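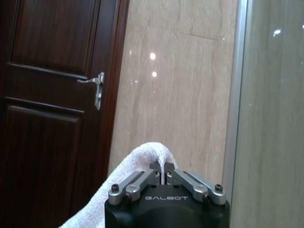
## Skirano towel set

Wrist-camera recordings from a home build, kept by Augustina Aryee. The task is carrying a white terry towel through a bathroom in a two-finger gripper.

- **Episodes:** 1,040 for training, 129 held out
- **Rate:** 12 frames per second
- **Control:** teleoperated, logged with Trasent

### Known problems

Glossy tiles reflect the ceiling lights – depth near those spots is unreliable. Mask them before training. Grip width is logged per frame, force is missing before March.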